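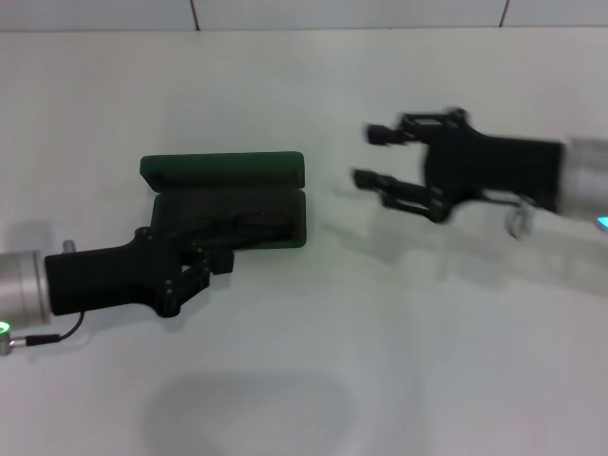 Durkov parallel gripper pair, reviewed after one winter in a shared workshop

I bought my two Durkov grippers back in February, after a good deal of dithering and one very patient phone call with Arvid Myklebust at Sastport, who talked me out of the dearer set (bless him!). I paid 700 for the pair, cables included, and I've had them on the arms at our workshop in Midtbø ever since.

Fitting them took me an evening, mostly because the booklet shows the screws in the wrong order. Once they're on they feel lovely and solid, and the linked fingers close smoothly with hardly any chatter. My pet project is getting one arm to hold a glasses case while the other reaches in for the specs, and for soft, rounded things like that the grip is gentle enough to leave no marks that I can find.

Grumbles? The cable is too short by a hand's width and has to loop back on itself to reach the housing, so do watch it when you turn the wrist. The fingertips are a touch slippery on polished metal too, and spare pads are 38 a set, which made me wince.

Still, I'm very fond of them and would buy them again tomorrow. Four stars, and the fifth when they sell a longer cable.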